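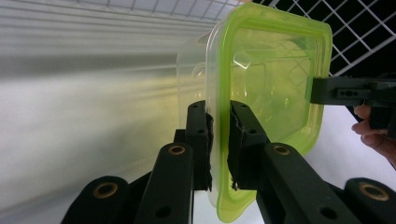
## How did Inca road runners handle the high passes?

**zeretti_38:** My book says each runner covered a short stretch, then passed the message on. Was that true in the mountains too?

**Bandby:** Yes. The stations were just closer together on steep ground.

**osman13:** I don't think that's settled. Spanish writers gave different distances, and few stations have been dug.

**Bandby:** Fair, but the ones we walked past in March were close together.

**osman13:** On one road. The coast may differ.

**zeretti_38:** Thanks both. I'll check the footnotes in chapter 8.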